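Jul 16, 2017

Dye log, indigo vat no. 2 (the Romaniuk recipe, again)

Vat sulked all night. Surface was bronze by morning, which is a good sign, and smelled like a pond, which is also a good sign, or so the Rorura handout claims. pH strips say 10 or 11 depending on which of us is squinting.

Dips today: cotton jersey, 506 g dry weight. Three short dips, long airing between. The Skevik thickener is going back on the shelf until somebody can tell me what it thickens.
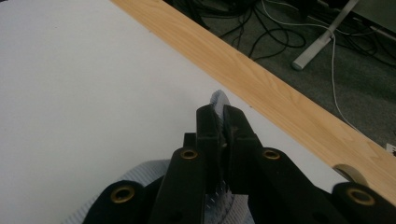

Crocking is still the problem. Dry rub on white cloth left a mark I'd call faint and the buyer would call a return. Wet rub I'd rather not discuss. Suspect we're rinsing too soon and then neutralizing too hard to make up for it. Next batch: overnight oxidation, weak vinegar, then leave it alone.

Running total on the Dridlow order is 2,922 pieces against 3,000. Mostly socks. I have feelings about socks but they're in the March notebook.

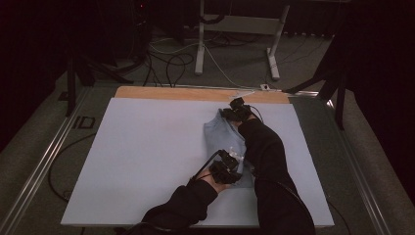

Shade names need settling before the card goes to print. We have four blues on the list and two of them are the same blue on different days. For the palest I want something plain, the light blue you'd get in any T-shirt, the sort that shows up well on a pale lavender-white sheet and asks for no poetry. "Glacier whisper" is crossed out - whoever keeps writing it back in, please stop.

To do: feed vat (fructose, a spoonful, not a scoop). Lid ON. New pH strips. Check whether the blue bucket was always blue.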